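Mandarins going soft and moldy at the bottom of the box within a week

posted in Kitchen & Pantry
9 comments · Share

I buy mandarins by the box in winter because the price per pound is much lower than for the bagged ones. The box sits in an unheated pantry off the kitchen. The thermometer in there reads 64 degrees during the day and drops somewhat at night. The top layer is always fine. The bottom layer starts to go soft after several days, and by the end of the week there is green mold on one or two, with a white patch on whatever they were touching.

What I have tried so far: leaving the lid off, putting newspaper in the bottom, and washing everything in cold water with a splash of vinegar before storing it. The washing seemed to make it worse. The refrigerator has one free drawer, but it will not hold a full box. Is there a way to get most of a box through to the end of February, or should I go back to buying bags?

Share · 2 people have the same problem

Grernberg
64 is too warm for anything beyond a week. Citrus does not ripen further after picking, so there is nothing to gain from room temperature. The losses you describe have two separate causes and they should be handled separately.

The first is pressure. Mandarins have thin, loose skin, and the lower layers carry the weight of everything above. A bruised spot may not show on the outside, but the oil glands in the peel are broken there and mold gets in. Empty the box the day you bring it home and store the fruit one layer deep, two at most. Shallow trays, oven racks or the lids of storage bins all work.

The second is moisture. Green mold on citrus is a wound fungus. It needs a break in the peel and some dampness. Washing before storage supplies the dampness and spreads spores from one bad fruit to all the others. Wash each one when you are ready to eat it. If you have already washed a batch, spread it on a towel and leave it until the stem ends are dry, which takes longer than the rest of the peel.

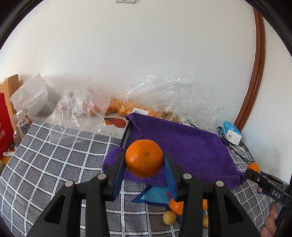
Filed under: Fruit storage > Citrus > Sorting and checking

Check each fruit individually. Pick it up, press lightly on both sides, and turn it over to look at the stem end and the base. A sound mandarin gives slightly and returns to shape. If the peel stays dented or feels slick, set it aside to eat that day. Loose skin alone is normal for several varieties and does not indicate spoilage. Puffy skin with a light, dry feel for the size means the fruit has lost water. It is safe but will not be very good.

Sort into three groups: eat now, eat this week, store. Only the last group is worth refrigerator space. Use the drawer with the humidity vent open, and do not seal the fruit in plastic. A mesh bag or an open paper bag is fine. Repeat the check every few days and remove anything with mold together with whatever it was touching. A touching fruit that looks clean can be rinsed, dried and eaten promptly.

Helpful (64) · Reply · Share

Rweyemamu
Agree with the above except for the newspaper question, which was not covered. Newspaper is all right if you change it. Once it has soaked up juice from a split fruit it stays damp and holds that damp against the bottom layer. I use a folded dish towel and swap it at each check.

Also look at what else is in the pantry. Apples and bananas give off ethylene, which ages citrus peel and makes the stem button drop off. Where the button has dropped there is an opening. Keep them on a different shelf, preferably with the door left ajar.

As for the end of February, it depends on when you buy. A box bought in the first half of January will probably not last that long even in the drawer. Two smaller purchases would be more realistic. For the surplus, the juice freezes well in ice cube trays, and segments can be frozen flat on a sheet pan and then bagged. A 500 ml tub holds enough segments for a couple of breakfasts.

Helpful (9) · Reply · Share

Inance
just buy the bags. by the time you throw out the bad ones the box isn't cheaper. mine go in the fridge door and they're fine

Helpful (2) · Reply · Share

Show more comments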